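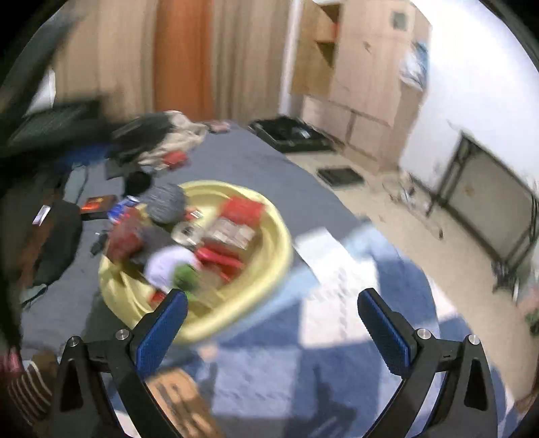
Mixed tub on the bed, wrist view, mid-swing

Forums > Robot Learning > Data Collection > Handheld grippers

Motion blur in handheld demos: keep or drop?

Posted by mumby_bench, 2023-10-24

I'm collecting pick-and-place demos at home with a handheld gripper and the Nuvis recording app. The task is "take one item out of the tub and set it on the blanket." I have 380 episodes so far. The quality script flagged 89 of them for blur, and the still I attached comes from one of those. The gripper is sharp and everything behind it is streaked.

My plan was to throw out all 89. Before I do that I'd like to hear what other people do with theirs. The policy will run on a fixed arm that moves a lot slower than I do.

---

zhuravel_fan
Keep them. If you cut every blurry episode you also cut the ones where you moved at a normal speed, and then the set is all slow reaches. I trained on a filtered set in September and the arm hesitated over the bin every time. Put the fast ones back in and it got better.

---

tin_spoon
I'd drop them, or at least trim them. Look at the tub in that still. There's a red thing next to a clear package with another red thing under it, and the edges run together. If the grasp happens while the view looks like that, the model has nothing to line up on. Blur on the way to the tub is fine. Blur at the moment of closing is a bad label.

---

mumby_bench
Most of mine are blurry on the approach. I went through the flagged ones last night and only two were blurry at the grasp itself.

---

tin_spoon
Then your script is scoring the whole episode and you want it to score a window. Set it to the half second before the pads close. I'd still check your tracking on the fast ones. If the pose jumps, the video looking okay won't help you.

---

ulholm_dan
Agree on tracking. Blur is mostly a light problem though. What's your exposure? I used to record in the evening with one lamp and 77 of my first batch lost tracking. Locked the shutter faster, added a second lamp, same hands and same speed, and it mostly went away.

Also, that blanket. Checks on checks. I'd swap it for a plain sheet so the items stand out.

---

zhuravel_fan
Don't swap the blanket. A busy pattern gives the tracker corners to hold on to, and you want the policy to see more than one kind of surface anyway. A plain sheet is the worst thing you can put under it.

---

ulholm_dan
For tracking, sure. For telling a small item apart from a pale square after it's been set down, no. We've had this argument before and I haven't changed my mind.

---

mumby_bench
Exposure is on auto. I'll lock it and do another batch tonight. The blanket stays for now, and I may do a run on the bare gray cover to compare.

One more question. Do you reshuffle the tub between episodes? I've been leaving it and taking the next item from the top, so the yarn-looking ball has been up on the rim in a lot of them.

---

tin_spoon
Reshuffle. Every episode if you can stand it, every five if you can't. Otherwise it learns that there is always something gray and fuzzy at that side.

---

zhuravel_fan
On this we agree. Move the tub too — a hand's width is enough — and turn it.

---

mumby_bench
Okay. Trimming to a grasp window, locking exposure, shuffling every episode. I'll post the new flag count when I have it.

Related threads
Nuvis app: pose jumps after the first minute
How many objects before a tub task generalizes?
Gripper pads wearing smooth, what to replace them with
Ulholm mount: wrist camera angle
Episode length limits and trimming idle time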